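Iman El Sherbiny wrote the first draft of *Skordale* in 43 nights, and she still lights up talking about it! The novel follows three sisters on a moon where sound travels slower every year (a wonderful idea, and it only gets stranger).

"I read old science fiction under the covers as a kid," she says. "I wanted the science to feel like weather. You live in it."

Her editor, Adel Kabbaj, cut 33 pages from the middle. "He was right about 30 of them," she says, laughing. "I'm still mad about the other three."

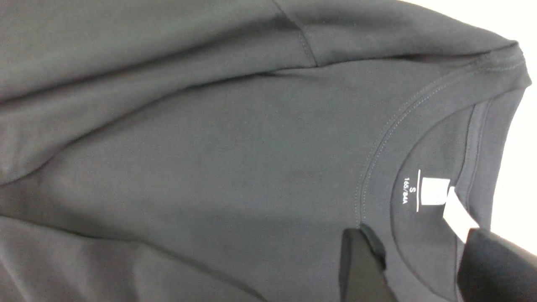

*Dark gray T-shirt, short sleeves.*

She's already deep into the next one, *Plodach*, set on a ship run by beekeepers. "I have the last line," she says. "Now I need the rest."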